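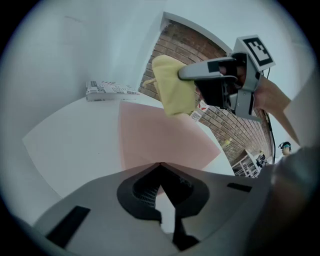 Vy Lý wrote to us after the last round of hiring that the advertisement had talked a lot about robots and very little about the working day, and that she would have liked to know before applying how much of it is spent wiping a table. The answer is a good part of it, and this time we are putting it first.

Wotmont is hiring table task operators for its Clukthorpe site. We are filling 40 places, and the first group starts in October.

What the job is

Wotmont cleans and resets meeting rooms, canteens and front desks for other companies. Under the Ploster project, part of the table work is being handed over to robot arms. The arms learn from recordings of people doing the same work with hand-held grippers, and operators make those recordings.

You hold one gripper in each hand and do an ordinary task with them: wipe a surface, fold a cloth, straighten a sheet of paper, put a bottle upright. Then you set the table again and repeat it with a change, such as a different starting place for the cloth. A task that takes seconds by hand takes longer with grippers, and most new operators find the first few days slow. Speed is not scored.

A full set for one client site is 1,873 recordings, shared across the team.

What changes for current staff

People who clean for Wotmont now may apply, and their applications are read first. If you move over, you keep your pay grade, your years of service and your place on the holiday list. Evening shifts at Clukthorpe will be cut when the arms go into use, and we would rather say so here than have you hear it from a supervisor. Staff on those shifts have been written to separately with their options, which include this job, day cleaning at another site, or training to look after the arms.

Operators are asked to say when a task is being done in a way no cleaner would do it. Notes from the floor have already changed the task list. Wiping toward the body was taken off it after staff pointed out that it drags crumbs onto your clothes.
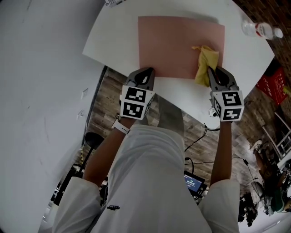

Hours and pay

Shifts are four hours, mornings or afternoons, five days a week. You stand for most of a shift and lean over a table for much of it. There are 2 paid breaks per shift, and you can change tasks or stop if your wrists or back hurt. Pay is $172 for a four-hour shift during the recording period. The contract runs six months and may be extended.

Who can apply

You need to be 18 or over, able to use both hands, and willing to have your hands and arms recorded while you work. Your voice is not kept. No technical background is needed. Experience in cleaning, catering, laundry or packing is useful. Training is paid at the full rate and takes place in the Papadakis building, second floor, step-free from the parking lot.

How to apply

Write a few lines about the work you do now and which shift you want. A résumé is not required. Current staff can hand their note to their shift lead or leave it at the front desk in an envelope marked Ploster. Everyone else should mail or bring it to Wotmont, Papadakis building, Clukthorpe, for the attention of Trinh Phí.

Notes must reach us by 19 July 2021. If we invite you in, you will be shown the grippers and given an hour to try them, paid, before either side decides.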